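Aula 8 — Comprar um robô é a parte barata
Planejamento e Orçamento de Equipamentos
Profa. Bontu Abdella

Recapitulando a aula anterior: todo mundo entregou uma planilha em que o robô ocupava a primeira linha, em negrito, e o resto cabia numa linha chamada "diversos". Devolvi todas. "Diversos" é onde os orçamentos vão morrer, e costuma ser maior do que a linha em negrito.

1. O que se compra quando se compra um braço

O catálogo da Multex mostra um braço branco sobre fundo branco. O preço ao lado é o do braço, sem garra, sem mesa, sem frete, e com um cabo que nunca chega até a tomada. A proposta da Hameck é mais honesta e por isso parece mais cara, o que explica por que tanta gente assina com a Multex. Antes de comparar duas propostas, levem as duas ao mesmo escopo: braço, garra, flange, controlador, cabeamento, instalação e treinamento. Se um fornecedor responde "depende" a mais de 4 desses itens, peçam a proposta de novo.

2. A linha dos consumíveis

A tarefa que usamos no estudo de caso é a mais humilde possível: limpar uma mesa. Dois braços, um tapete de trabalho, esponja, pá de lixo, sacos. Ninguém da turma passada orçou os sacos. No plano de compra do laboratório de Ustley, que Bezawit Gebreyes nos cedeu para a disciplina, eles aparecem com código próprio, quantidade mensal e responsável pela reposição. São 60 por mês. Parece preciosismo até o dia em que acabam e um equipamento que custou o preço de um apartamento fica parado por falta de um item de supermercado.

O mesmo vale para os pedaços de esponja. Material que esfarela é material que se repõe, e o fornecedor do braço não vende esponja.

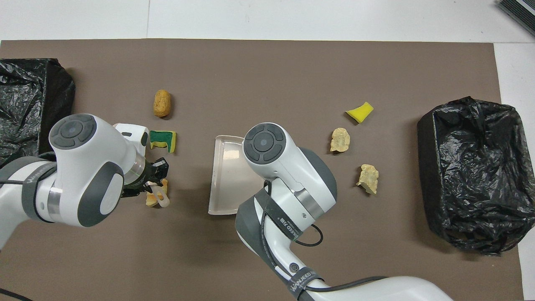 Ustley, novembro

Reparem em quanta coisa na mesa não sairia da verba "robô". O tapete marrom, a pá translúcida, os dois sacos pretos e os pedaços de esponja são custeio; os braços e as garras são capital. Muitas instituições separam essas duas verbas, e elas raramente chegam no mesmo mês. O plano precisa dizer o que acontece no intervalo — quase sempre, um braço muito bem conservado dentro da caixa.

Reparem também nos cabos. Cabo solto sobre a área de trabalho é um item de orçamento (canaleta, abraçadeira, meia hora de técnico) que custa pouco na compra e bem mais depois.

3. Peças de reserva

Regra do plano de Ustley: dedos de garra em duplicata, um cabo sobressalente por braço, nenhum braço reserva. A Mabuza oferece um contrato de manutenção que cobre tudo, exceto o que quebra. Leiam o anexo, não o folheto.

4. Horas de gente

Cerca de 298 horas no primeiro ano, entre instalação, ajuste e pessoas repondo pedacinhos na mesa. Alguém assina essas horas. Se a planilha não diz quem, a resposta é o bolsista.

Para a próxima aula

Refaçam a planilha com capital e custeio em abas separadas. A palavra "diversos" está proibida, assim como "outros", "etc." e "a definir". Tragam também o prazo de entrega de cada item, com a fonte. "O vendedor disse" não é fonte.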